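November, a little after 4 pm

Back at the pine table with the cardboard ramp. Leen Dabbas wanted something for the Odham open afternoon that kids could play without anyone explaining it, so I dug out a shipping carton from the Atcombe order and stood it up on the table with the front open. Inside goes one loose panel on a slant, rising toward the back and the right. That's the whole build, plus clear tape, and I've used way too much of the tape (again!).

First try the slope was too steep and everything just came straight back out at me. I pulled the foot of the panel forward and it got a lot friendlier. Leen likes it steeper. We argued about this over coffee and settled nothing, so I'm leaving it at my angle until she gets here and moves it.

Balls: the ping-pong ball is hopeless, it bounces off everything and ends up under the radiator. The little red and black footbag is my favorite by far. It lands with a thump and mostly stays where you put it, and it's nice in the hand too. I'd like 2 more of those if Nillov still sells them, same size please, the bigger ones don't suit this box.

Tossed it from the near edge of the table for a good while this afternoon and wrote down 73 throws before I got bored. The sheet is in the blue folder, though my tally marks go a bit wild toward the end (the phone rang in the middle, sorry).

To do: trim the top of the panel so it stops riding up, try a strip of felt along the slope, ask Abou Jaoude for offcuts, and find a smaller carton in case we want a harder version. Leen, please don't throw this one in the recycling!

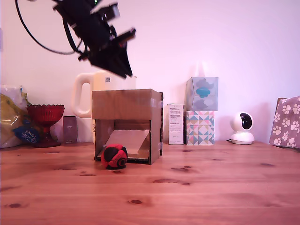

Box on the pine table, ramp inside, footbag out front.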